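Notebook, November, 7.40 am

Kettle's on, so I'll get this down before the rest of you come in and start asking where the clamps are.

Third go at the sourdough rye for the Kastside market stall, and I think we're finally getting somewhere! Batch 21 went into the proofer last night at the lower setting, covered with the damp tea towel (the blue one, please stop using it on the bench). When I opened up this morning the dough had domed nicely and smelled like green apples — much better than the nail polish whiff we had off the last lot.

Recipe as mixed: 567 grams of the Salcedo wholemeal rye, the usual starter, salt, a spoon of treacle, and water by feel because the new bag drinks more than the old one did. I know, I know, "by feel" is no use to anyone. I'll weigh the jug next time. The Lestport flour we tried in October was finer and gave a prettier crumb, but it went gluey in the middle every single time and I'm sick of scraping the knife.

Oven: 199 on the dial for the whole bake. I've given up on the hot start. It coloured the top beautifully and left the bottom looking like wet cardboard, and then you'd cut into it too early because it looked done. Lower and longer seems to be the go. Baked 3 loaves, two in the long tins and one in the old Starnside tin with the dented corner, which still releases better than anything else we own. Go figure.

Things I'd change: less treacle, maybe none. Grease right up into the corners. Leave the loaves wrapped until tomorrow before slicing, and yes, that includes whoever took the end off batch 19 while it was still steaming.

Starter is back in the fridge, top shelf, fed. Somebody will need to feed it again while I'm away, equal weights flour and water, lid loose.
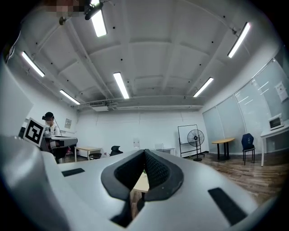
Oh, and the caraway. I left it out of this batch so we could taste the rye on its own, but there's half a jar in the cupboard and I'd like to try it toasted in the next one — just a little, ground coarse, with some kept back whole for the crust.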